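Shareholders' agreement

A shareholders' agreement is a contract among the owners of a company, and usually the company itself, that sets out how the business will be run and how shares may be issued, held, sold or passed on. It sits beside the company's constitution, or its articles and by-laws, and deals with matters that those documents treat only in general terms or leave out. Agreements of this kind are most common in private companies with a small number of owners. Public companies rarely use them, as their shares change hands freely and their owners are too many to sign a single contract.

Purpose

Company law supplies a set of default rules. Under these rules the directors manage the business, most decisions of the owners are made by majority vote, and a shareholder who is unhappy has no general right to be bought out. These defaults can work poorly in a small company. A person with a minority of the shares may be outvoted on every question, receive no dividends and find no buyer. A majority owner may in turn be unable to sell the whole business if a minority owner refuses to join the sale.

A shareholders' agreement allows the parties to replace or add to the default rules. It is generally signed when the company is formed or when a new investor comes in, at a time when the parties are on good terms and have reason to settle matters that would be hard to settle later.

Relationship to the constitution

The constitution binds the company and every shareholder, including those who join after it is adopted. A shareholders' agreement binds only those who have signed it. For this reason most agreements require that no new shares be issued or transferred until the incoming owner has signed a short document, often called a deed of accession or a joinder, by which that person accepts the terms.

In many places the constitution must be lodged with a public registry or made available on request, while a shareholders' agreement can remain private. Parties often place sensitive terms, such as the method of valuing shares, in the agreement for that reason. Where the two documents conflict, the agreement normally states that it will prevail among the parties and that they will vote to change the constitution if needed. Such a clause does not by itself amend the constitution, and a separate resolution is usually required.

Canadian corporate statutes recognize a special form known as the unanimous shareholder agreement. It must be signed by all shareholders and may take some or all powers away from the directors and give them to the owners. The duties and liabilities attached to those powers move with them. Australian law has no identical device, although the owners of a company may reach a similar position through the terms of its constitution.

Common provisions

Appointment of directors. An agreement will often give each major shareholder the right to appoint and remove one or more directors. The right may lapse if that person's holding falls below a stated level. The appointed directors still owe their duties to the company, whatever the wishes of the person who appointed them.

Reserved matters. Certain decisions may need the consent of all shareholders or of a special majority. Typical examples are taking on large debts, selling the main business, issuing new shares, changing the dividend policy and starting or settling a lawsuit. A long list of reserved matters protects minority owners but can slow ordinary business.

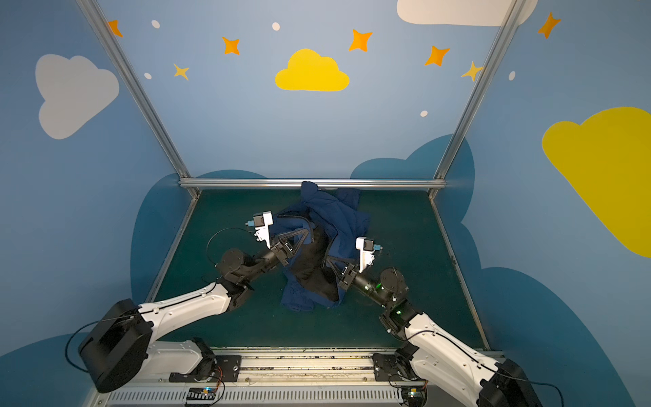 Pre-emptive rights. Before new shares are offered to outsiders, existing owners may be given the chance to take them up in proportion to their present holdings. A similar rule, called a right of first refusal or first offer, may apply when an owner wishes to sell existing shares.

Drag-along and tag-along rights. A drag-along clause lets owners holding a stated majority require the others to sell to the same buyer on the same terms. A tag-along clause lets minority owners join a sale arranged by the majority. The two are commonly found together.

Restraints. Shareholders who also work in the business may agree not to compete with it or approach its customers for a period after they leave. Courts will enforce a restraint only so far as it is reasonable, and one that is too wide in time or area may be struck out.

Departure. Many agreements require an owner who dies, becomes bankrupt, loses capacity or ceases to work for the company to offer their shares to the remaining owners. The price may depend on the circumstances, with a lower price payable after a serious breach. Life insurance is sometimes used to fund a purchase on death.

Valuation

Disputes over price are among the most frequent under agreements of this kind. The price may be fixed by a formula, by a figure the owners review each year, or by an independent valuer. Formulas are cheap to apply but can become outdated as the business changes. An agreed yearly figure is often neglected. Where a valuer is used, the agreement should state whether a minority holding is to be valued as a share of the whole company or at a discount that reflects its lack of control.

Deadlock

A company with two equal owners may reach a point at which no decision can be made. Agreements deal with this in several ways, including a casting vote, referral to senior persons, mediation and expert decision. If these fail, a buy-sell clause may apply, under which one owner names a price and the other must either sell at that price or buy at it. The method encourages a fair offer, but it tends to favour the party with more ready money.

Enforcement and remedies

A breach is treated as a breach of contract. Damages may be awarded, although loss is often hard to prove, and a court may instead order a party to carry out a promise or refrain from an act. Owners may also have rights under statute where the affairs of the company are conducted in an oppressive or unfair manner. Courts hearing such claims will often look at the agreement as evidence of what the owners expected of one another. Many agreements also send disputes to private arbitration, though a tribunal may lack the power to make certain orders, such as one to wind up the company.

See also

Articles of incorporation
Minority shareholder
Oppression remedy
Partnership agreement
Share transfer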